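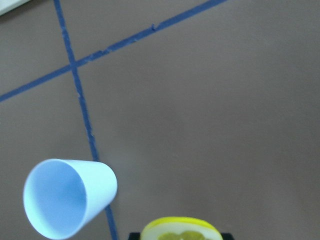

Table marking

Table marking is the practice of dividing a tabletop, counter or bench into areas by means of lines laid directly on the surface. The lines are most often made with adhesive tape in a color that contrasts with the surface, although chalk, grease pencil and paint are also used. Table marking is found in teaching kitchens, school science rooms, sorting rooms, craft workshops and shared offices, where it shows users where objects are to be set down, where one person's space ends and another's begins, or which part of a surface is to be kept clear.

The practice is related to floor marking, from which it takes much of its vocabulary, but it differs in scale and in the kind of wear to which the lines are exposed. A floor line is walked on. A table line is rubbed by sleeves and wiped with cloths, and small objects are pushed across it.

Terminology

A single length of tape is called a strip or a run. The place where two strips cross is called a junction or, in some manuals, a cross. An area enclosed by strips on all sides is a cell, while an area bounded by strips on some sides and by the table edge on the others is an open cell or bay. The surface outside any cell is the margin.

A line laid parallel to an edge of the table is described as square. A line that meets the edge at any other angle is described as a diagonal, even where the angle is slight. Junctions at which a diagonal meets a nearly square line are uneven, with two wide corners and two narrow ones.

Materials

Tape

Paper-backed masking tape is the usual choice for short-term marking. It tears by hand, follows a gentle curve and can be lifted from most sealed surfaces if it has not been left down too long. Vinyl tape is smoother and stands up better to wiping, but it may shrink slightly after it is laid and can leave gaps at the ends of a run. Cloth-backed tape is strong and thick. It is less common on tables, as its raised edge can tip a light object that is pushed against it.

Narrow tape is generally preferred. A wide line takes up working space and leaves doubt as to whether the boundary is the inner edge, the outer edge or the middle of the strip. Where wide tape is the only kind available, house rules usually state which edge counts.

Color

The color of the tape is chosen with the surface in mind. Blue and red are widely used on gray, white and pale wood surfaces, and yellow and white on dark ones. A saturated blue shows clearly on matte gray, and the contrast holds even where the tape has been scuffed, as on the tabletop shown at the head of this article. Green is used less often. Where several colors appear on one table, each is normally given a single meaning, which is posted nearby.

Chalk, pencil and paint

Chalk is used where lines must be changed often, but it comes off on hands and on food, and most kitchen manuals advise against it. Grease pencil works on glass and glazed tile. Painted lines are found on fixed benches and are treated as permanent.

Surfaces

Smooth, sealed surfaces hold tape best. Matte finishes are favored over glossy ones in rooms with strong overhead lighting, where reflections can hide a line from a person standing at the far side of the table. Bare wood holds tape poorly when it is dusty or oiled, and its fibers may lift when the tape is removed. Stone and metal hold tape well when dry.

A plain, evenly toned surface also makes small spills and smudges easier to notice. For this reason gray is common in teaching rooms in which liquids are handled.

Method

The surface is washed, rinsed and allowed to dry before any tape is laid. Grease is the most frequent cause of early failure. The ends of each run are marked in pencil, and the tape is fixed at one end, drawn out to its full length above the surface, and lowered in a single movement. It is then pressed down from the middle toward the ends with a cloth or a flat scraper.

At a junction, the second strip may be laid over the first or cut to meet it. Laying over is faster and more common. Cutting to meet gives a flatter result and is recommended where cups, glasses or other narrow-based items will be moved across the line. Strips are usually carried right to the edge of the table. Some makers of furniture advise stopping short of the edge, where tape is easily caught and lifted.

Lines laid by hand without a straightedge tend to drift, and tape torn by hand has a ragged end. Neither affects the use of the table for ordinary purposes.

Uses

Teaching kitchens

In teaching kitchens, table marking separates raw from prepared ingredients and gives each student a place to work. The Tundstead system, named for the cooking school at which it was first written down, uses one square line and one diagonal. The square line separates the student's tools from the food, and the diagonal sets off a triangular corner for waste, such as peelings, used paper cups and spent slices of lemon. Its author, the instructor Itziar Gallardo, held that a triangle was harder to mistake for a work area than a second rectangle. The school's handbook gives 10 rules for keeping the table in order, of which the first is that nothing may rest across a line.

The last point is the one most often disregarded in practice. Light objects, and paper cups above all, are easily knocked over and come to rest wherever they fall. In the photograph at the head of this article, a white paper cup lies on its side over one of the strips, with a slice of lemon on the other side of the same line. The Tundstead handbook classes a cup in this position as a "crossing item" and asks that it be set upright or discarded before work goes on.

Sorting and packing

Sorting rooms use marked tables to hold items in order before they are boxed. Cells are commonly labeled with a card or with writing on the tape itself. The Vadside warehouse manual calls for square lines only, on the grounds that boxes are square, and allows diagonals solely as a sign that a cell is closed – two strips crossing from corner to corner mean that nothing is to be placed there.

Classrooms and shared offices

In classrooms, tape is used to divide long tables among pupils and to mark the position of equipment that must be returned to the same spot. In shared offices it is used chiefly on common counters, where it reserves space around sinks and appliances. Such markings are often informal and may remain in place long after their purpose has been forgotten.

Wear and maintenance

Tape on a working table wears first along its edges. The usual signs are fraying, small notches or tears in an otherwise straight edge, pale flecks where the color has been rubbed away, and gaps through which the surface can be seen. Wear is seldom even along a strip. It is greatest near junctions and wherever objects are dragged across the line.

A comparison of table tapes was carried out by Rosalía Sarmiento for the furniture maker Clerkon, which published the results on Apr 13, 2022. Strips of paper-backed and vinyl tape were laid on identical gray panels and wiped with a damp cloth for 2,000 strokes, with the panels inspected at intervals. The first paper-backed strip to show a break in its edge did so at 193 strokes and the first vinyl strip at 708. Sarmiento noted that all strips remained readable as lines well after their edges had broken, and recommended that tape be replaced when it begins to lift, whatever its appearance.

Damaged tape may be patched by laying a short piece over the worn part. Patching raises the line, however, and repeated patching gives it an untidy edge that collects crumbs. Most manuals prefer that the whole run be replaced.

Removal

Tape is removed by lifting one end and pulling it back slowly at a low angle. Where two strips cross, the upper strip is taken up first. Residue is rubbed off with a cloth and warm, soapy water or, on surfaces that will bear it, a little cooking oil followed by soap. Metal scrapers are not recommended on painted or laminated tops. On surfaces exposed to sunlight, the area beneath the tape may be darker or brighter than its surroundings for some time after removal.

Criticism

Objections to table marking concern cleanliness and appearance. Tape edges hold dirt, and in kitchens the lines must be replaced often if they are to be kept to the same standard as the table. The Benítez guide to kitchen layout advises the use of trays and colored boards in place of tape wherever food touches the surface, and accepts tape only for areas reserved for tools and waste. Supporters of marking reply that trays are moved and stacked in the course of a lesson, while a line stays where it was laid.

See also

Floor marking
Masking tape
Kitchen work triangle
Placemat
Workbench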